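Foro de papelería y encuadernación > Vender lo que hacemos > Envíos y embalaje

Tema: ¿Caja plegable o sobre acolchado para la campaña de diciembre?

hilodelino
15 de noviembre de 2021

Hola a todos. Vendo cuadernos cosidos a mano y algún vaso para lápices, casi todo por la tienda que tengo en Cikemari. Hasta ahora lo he mandado todo en sobre acolchado, pero el año pasado me devolvieron varios cuadernos con las esquinas aplastadas y este año quiero cambiar antes de que empiece lo gordo.

He pedido presupuesto a Nallden para una caja plegable de cartón, de las que llegan planas y se montan sin cinta. La que me encaja mide 23 cm de largo. El pedido mínimo es de 30 unidades, así que por probar no me arruino. Lo que no tengo claro es si me compensa el tiempo de montarlas, ni si Stuvus me va a cobrar el envío como paquete en lugar de como carta gruesa.

¿Alguien ha hecho el cambio? ¿Se arrepintió?

tijera_roma
Re: ¿Caja plegable o sobre acolchado?

Yo hice el cambio hace dos campañas y volví al sobre. La caja protege más, eso no lo discuto, pero con Stuvus pasas de tarifa en cuanto superas el grosor del buzón, y esa diferencia la pagas tú o la paga el cliente. En cuadernos baratos te comes el margen entero.

Lo que hago es meter dentro del sobre dos tapas de cartón gris, una por delante y otra por detrás, un poco más grandes que el cuaderno. Las esquinas dejan de sufrir. El cartón lo saco de los recortes de las cubiertas.

margen_ancho
Re: ¿Caja plegable o sobre acolchado?

No estoy de acuerdo con lo anterior. Depende de lo que vendas. Si solo mandas cuadernos, vale, sobre con refuerzo. Pero la compañera ha dicho que también vende vasos para lápices, y un vaso con asa en un sobre acolchado llega como llega. Para objetos con volumen, caja siempre.

En mi caso el taller prepara papelería de escritorio con complementos (vasos, bandejitas, manteles de mesa estampados) y llevo la cuenta de todos los pedidos. En la última campaña salieron 1.119 y de los que fueron en caja tuvimos 19 incidencias, casi todas por direcciones mal puestas. Roturas, muy pocas. De los sobres prefiero no hablar.

Os pongo el vaso rosa, que es el que más se vende en Navidad y el que me obligó a pasarme a caja:
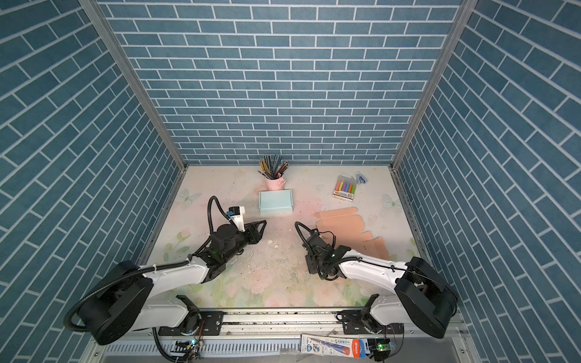 margen_ancho
Colaboradora de la sección de Envíos

Es de metal y tiene un asa pequeña. El asa es el problema, porque sobresale y recibe todos los golpes. Lo que mejor me funciona es rellenar el interior con papel arrugado, envolver el vaso con el asa hacia arriba y dejar hueco a los lados. Si la caja va justa, el golpe pasa directo al asa.

Sobre la tarifa: hay que pedir a Stuvus la tabla de medidas por escrito. A mí en la oficina me dijeron una cosa por teléfono y otra en el mostrador. Con la tabla delante se elige la caja, y no al revés.

tijera_roma
Re: ¿Caja plegable o sobre acolchado?

Acepto lo de los vasos. Yo contestaba pensando en cuadernos.

Lo que no compro es la comparación. 19 incidencias sin saber cuántos pedidos iban en caja y cuántos en sobre no dice gran cosa. Y seguramente no mandas lo mismo en una cosa que en la otra.

margen_ancho
Re: ¿Caja plegable o sobre acolchado?

Tienes razón, no los tengo separados por tipo de producto. Este año lo apunto.

hilodelino
Re: ¿Caja plegable o sobre acolchado?

Gracias a los dos. Entonces me planteo sobre reforzado para cuadernos sueltos y caja para vasos y lotes. ¿Y el montaje? En la web de Nallden dice "montaje inmediato" y no me fío. Estoy sola para todo.

cola_blanca
Re: ¿Caja plegable o sobre acolchado?

Llevo años comprando a Nallden. Inmediato no es, pero se le coge el truco. Mis consejos:

Monta por tandas, nunca de una en una con el pedido delante.
Repasa los hendidos con una plegadera antes de doblar. Los cartones con color por fuera se cuartean en el pliegue si los doblas de golpe, sobre todo con frío.
Dobla primero los pliegues largos y después las solapas de los extremos. Si empiezas por las solapas, la caja se te queda torcida.
Guárdalas planas y con peso encima. Las mías las tuve de pie en un pasillo y se combaron.

También te digo que las de solapa redondeada cierran mejor que las de lengüeta recta. La lengüeta recta se sale con el traqueteo y acabas poniendo cinta, y para eso te compras la normal, que es más barata.

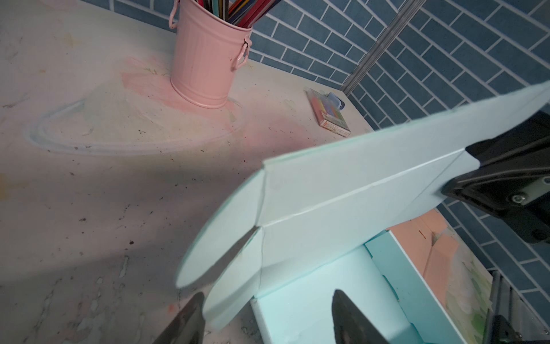
Otra cosa que conviene mirar es el sentido de la fibra. Si el pliegue largo va a favor de fibra, dobla limpio y se queda en su sitio. Si va a contrafibra, hace fuerza por abrirse y hay que dejar la caja un rato con peso. En Nallden te lo dicen si preguntas, en la ficha no viene. Y pide siempre una muestra del color, que los tonos claros cambian bastante de un lote a otro y en la pantalla no se aprecia.

hilodelino
Re: ¿Caja plegable o sobre acolchado?

Lo de la fibra ni se me había ocurrido, y eso que con los cuadernos lo miro siempre. Les escribo hoy.

puntada_larga
Re: ¿Caja plegable o sobre acolchado?

Me meto con otra opción. Los de Guthrie venden una caja extraplana pensada para libros que se cierra por los lados y se ajusta a dos grosores. Para cuadernos cosidos va muy bien y en mi oficina de Stuvus me la han admitido siempre como carta gruesa. Para vasos no sirve.

El inconveniente es que solo la tienen en marrón.

tijera_roma
Re: ¿Caja plegable o sobre acolchado?

La de Guthrie la probé y a mí me la rechazaron una vez por grosor. Llevaba un cuaderno de tapa dura bastante gordo, todo hay que decirlo. Con los de tapa blanda no tuve problemas. Midiendo antes en casa te ahorras el paseo.

cola_blanca
Re: ¿Caja plegable o sobre acolchado?

El marrón se arregla con una faja de papel estampado y un sello. A mis clientes les gusta más que la caja de color.

margen_ancho
Re: ¿Caja plegable o sobre acolchado?

A los míos no. Cuando es para regalo me piden color, y en diciembre casi todo es para regalo.

hilodelino
Re: ¿Caja plegable o sobre acolchado?

Me ha contestado Nallden. El pliegue largo va a favor de fibra y me mandan una muestra del color claro sin coste. También me confirman que la de 23 cm tiene solapa redondeada. Pido las 30 y de momento las dejo para los vasos y los lotes. Los cuadernos de tapa blanda irán en la de Guthrie si llegan a tiempo, y si no, en sobre con las tapas de cartón gris.

Me falta la tabla de medidas de Stuvus. Si alguien la tiene en PDF, que me escriba por privado.

puntada_larga
Re: ¿Caja plegable o sobre acolchado?

Te la acabo de mandar. Mira la segunda página, la primera es de envíos internacionales.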